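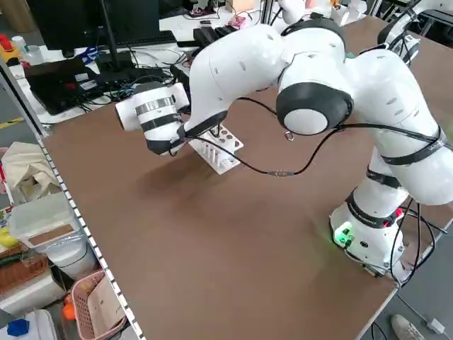
Robot arm and test-tube rack.

Who Saw the Star? Unnamed Sources in Celebrity News
Group project report by Pin-yu Tam, Tien-fu Au and Hui-mei Sin
4 min read

Introduction

Celebrity news sites often print stories about actors and singers doing everyday things, such as buying coffee or walking a dog. Many of these stories rest on a person who is never named. We wanted to know how often this happens and whether readers notice it. Our advisor, Cheuk-hei Tu, asked us to keep the topic narrow, so we left out video and social media posts.

Method

We chose two entertainment sites, Promell and Cumell. Both are free to read and both post new stories every day. Starting in November, we saved stories for six weeks until we had 600 in total, split evenly between the sites. We kept only stories about living performers and their families.

Pin-yu and Tien-fu each read every story and marked the main source. The choices were a named person, a public statement, another news outlet, a photo agency, or an unnamed person. When the two readers disagreed, Hui-mei read the story and decided. We called our coding sheet Flillus, and it is attached as Appendix A.

We also interviewed 10 students who read celebrity news at least once a week. Each one read the same two stories and told us where they thought the facts came from.
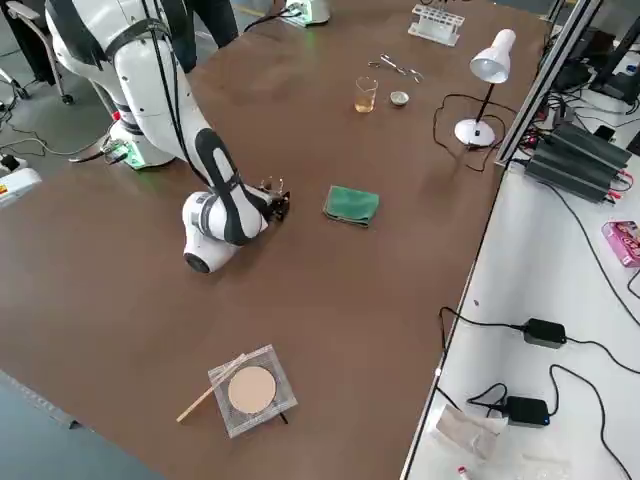

Results

Unnamed sources were more common on Promell than on Cumell. The usual words were "a source," "an insider" and "a pal." Cumell relied more on other outlets, and in many cases the outlet it linked to had used an unnamed source itself. We had not planned for this - our sheet has no column for it - so we can't give a reliable figure.

Stories about breakups and new relationships used unnamed sources most. Stories about clothes and red carpets used them least, and mostly quoted designers or agency captions.

In the interviews, six students could not say who had supplied the facts in the first story, even with the page still open.
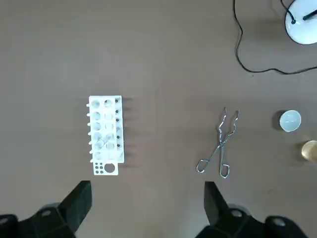
The other four pointed to the word "insider" but disagreed about what it meant. One took it to mean a publicist. Another thought it was a friend of the couple.

Limits

Two sites are a small sample. Some Promell stories were edited after we saved them, and we used the first version each time. All of our interviews were with students at one school.

Next steps

Chak-lun Hsiao has offered to add a third site, Lui, next term. We would add a column for second-hand sources and code the first 10 stories together before splitting up.

Contact the project group | Copyright the authors | Back to top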